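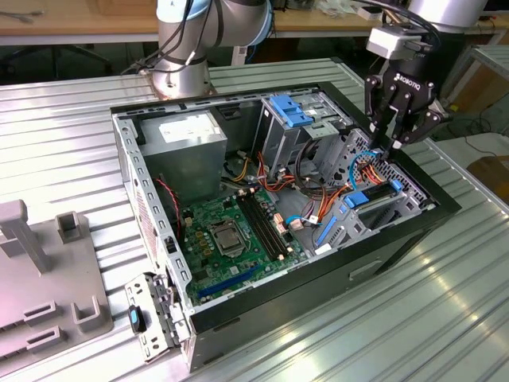 Slide 1: The old tower on its side, panel off, power supply at the upper left.

Good evening, and thank you for turning out on a Tuesday. (Wait for the people at the back to find chairs.) I want to spend our time tonight on the inside of a plain desktop computer, the sort that sat under half the desks in Prasley for years and is now sitting in half the lofts.

Start with the power supply, the silver box with the white label. Say this slowly: we don't open that one, ever, even unplugged. It comes out whole or it stays in.

Then the green board, and let people have a good look, as it's rather lovely with the gold-coloured solder points. The processor lives under the metal bracket with the little lever beside it. Memory slots to the right of that, black with white latches at the ends. I always tell people to press the latches outwards with both thumbs and be gentle, and then somebody asks how gentle, and I say like opening a jar of your gran's jam, and we all move on.

The long dark blue slot lower down is for an expansion card. Mention the Sundero sound card story if there's time, but keep it short, it ran on dreadfully at Khondokar.

Blue cables over by the drive cage. Ask the room who labels their cables before pulling them. Very few hands, usually! Masking tape and a biro will do perfectly well.

Now the drive. We took in 121 towers last year and I'd dearly love to reach 2000 before I hang up my screwdriver, so if you've one at home, please do bring it along in August. Drives should be wiped first, and there are 2 leaflets on that by the door, a long one and a short one. Take the short one.

Pause for questions before the tea.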